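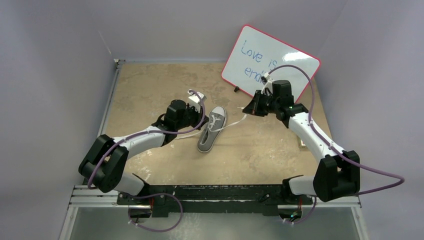 Figure 1. Low-top canvas shoe with the laces untied, toe pointing away from the front edge of the table.

3.2 Shoes and lace condition

Tying a shoelace is a small task, but it depends very much on the state of the lace before the first crossing is made. In the earlier study at Trallton (Hailu and Jaber), the starting state was described only as "untied", and we think this word hides too much. An untied lace can lie flat on both sides of the shoe, it can fall together on one side, or one end can be caught under the tongue. Each of these states asks for a different first movement.

For the present work we used low-top canvas shoes, because the eyelets are easy to reach and the upper is soft enough to close when the lace is pulled. The shoe in Figure 1 has a gray upper with a white toe cap and a white rim on the sole. Its lace ends lie apart, one to the left and the other to the right. We call this the open state, and it was the starting state for all trials reported in Section 4. The toe points to the back, so the opening of the shoe is nearer to the front edge, as it would be for a person who looks down at the own foot.

The laces were bought from Fornex in one order, all of the same length and the same white cotton. After 25 knots a lace was taken out and replaced. We observed in the pilot that older laces keep the bend of the previous knot — the material "remembers" where it was folded — and this makes the loop stand up more easily than with a new lace. Such help is welcome in daily life, but it would disturb the comparison between knots.

3.3 Types of knot

We compared the standard bow, the double bow and the so-called granny bow, in which the second crossing goes in the same direction as the first. The granny bow is often tied by mistake, and the wearer may notice only that the loops turn toward the toe and the ankle. Assefa described this turning in detail, and we follow the same rule to tell the two bows apart.

Every finished knot was left for 5 minutes and then moved on the shaking plate at Skedenberg for 2000 cycles. A knot was counted as failed when one loop had passed completely through the center. Loose knots that still had both loops were recorded separately. In total 72 knots were tested, with equal numbers for each type. The order of the types was mixed, and the person who judged the result did not know which type was on the plate before the shaking — although for the granny bow the direction of the loops can give this away.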